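4.2 What people remember of family meals

We come now to the part of the study that both of us enjoyed the most, and that readers of the earlier drafts kept asking us to make longer. As described in Section 3, each interview closed with an open invitation to talk about one dish from childhood, with no prompts and no time limit. Seventy people in Drastwood and the farms nearby sat down with us, and the part of the transcripts given over to this last question comes to 2,466 lines. We had planned on a few minutes per person. Many went on for most of an hour, and we were glad to let them.

The first thing to say is how seldom anyone began with taste. They began with a room, or with a sound – a lid rattling, a radio in the next room, the back door – and they got to the food by way of the person who was making it. Domnica Neagu, who grew up above her parents' shop and now lives two streets from it, talked for a good while about the window over the sink before she mentioned soup at all. When she did, it was to tell us that her mother cut everything for it very small and very evenly, and that as a girl she had taken this for fussiness. Now she cuts it the same way herself. Her sister Irina Neagu, interviewed separately, remembered the same soup as having big rough pieces in it, and was quite firm on the point. We have made no attempt to settle the matter, and we suspect the sisters have not either.

Small disagreements of this kind run all through the material. Kwofie's earlier work in Sukby treated them as errors to be cleared away before the real analysis could start, and he has asked us to say, since he is one of the present authors, that he no longer sees it like that. Two children at one table are of different ages, sit in different chairs, and are given different jobs. The one who stirs remembers the pot and the one who sets the table remembers the plates. Chopping came up again and again as the job a child was finally trusted with, and several people could name the very vegetable they were first allowed to cut (Figure 3). 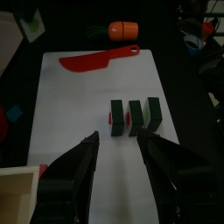
Figure 3. Green pieces in a row on a white cutting board.

Does being given a kitchen job as a child go along with remembering the meal in more detail? In our interviews it did, and most clearly for people who had kept the same job over several years, whose accounts were longer and named more steps in order.

We would be careful about leaning too hard on that. People who liked being in the kitchen may have been handed more to do there, and may also be people who enjoy talking about it later on. Leobardo Hinojosa, whom we interviewed in April, had no job at all as a boy – he was sent outside until the food was ready – and he gave us one of the fullest accounts in the whole collection, every bit of it put together from smells that came through the screen door. He could tell from the yard when the onions had gone in. He could also tell, he said, when his grandmother was cross, and he thought the two were connected.

A second pattern has to do with written recipes. Only six people still had one for the dish they chose, and in each case the paper had come to them late, often after a funeral, and did not match what they remembered eating. Amounts were missing, or a step everybody in the family knew had never been put down. One card, from a household in Quiambao, lists the ingredients and then says only "as usual." Its owner has cooked from it for years and has added nothing to it, out of respect, though she did tell us what "as usual" means and was kind enough to let us print it in the appendix.

We return to these papers in Section 5, where they are set beside the household account books that Leopold Frei collected. The books record what was bought and seldom what was made of it, so the two kinds of source have to be read together, with a fair amount of patience.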